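March, bench notes, late afternoon

Hywel asked me to write down how we're setting up the small repair table, so this is mostly for him (and for whoever gets the Odukoya job after me). I've gone round and round on the layout all month, and I think I'm finally happy with it!

The black cloth stays. I know it shows every bit of lint, but the little parts don't skitter about on it the way they did on the bare bench, and that alone has saved me a good deal of crawling around on the floor. The compartment case goes at the back against the wall, lid closed. 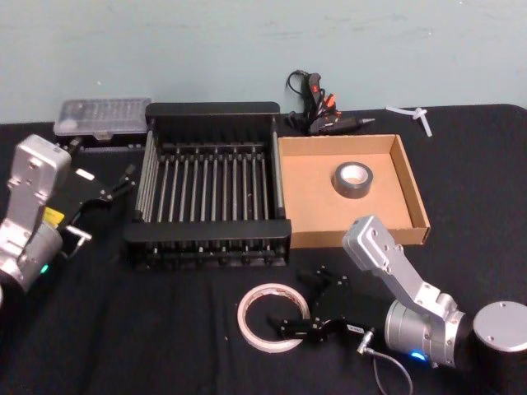

I bought the rack secondhand in Utwood for 8 dollars, meaning it for dishes at home, and then it struck me how nicely the slots would hold panels upright while the glue sets. The Prenon panels are 125 mm wide and I'd like to try those first, with a gap left between each one so the edges don't kiss. Hywel thinks they'll lean. He may well be right — we'll see, and if they do I'll put a strip of felt along the base.

The cardboard tray is for offcuts and nothing else, please. It lives to the right of the rack so I can sweep things into it with the side of my hand. I did price a proper molded bin from Cunine, but a cut-down box does the same job and I can throw it out when it gets sticky.

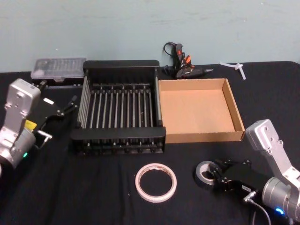 Glue gun: lay it down behind the tray, by the wall, and unplug it when you go to lunch. I'd love a proper stand for it one day, but there are other things on the shopping list ahead of that. Tape can sit on the rack while you work, as long as it's back in the drawer by closing.
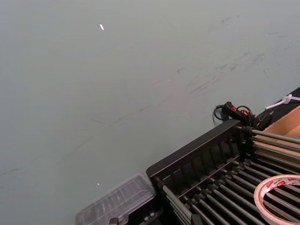
*Tape on the rack, glue gun beyond it.*

Still to do: ask Hywel for the 100-grit paper, find felt, test the first panels. — Ekaette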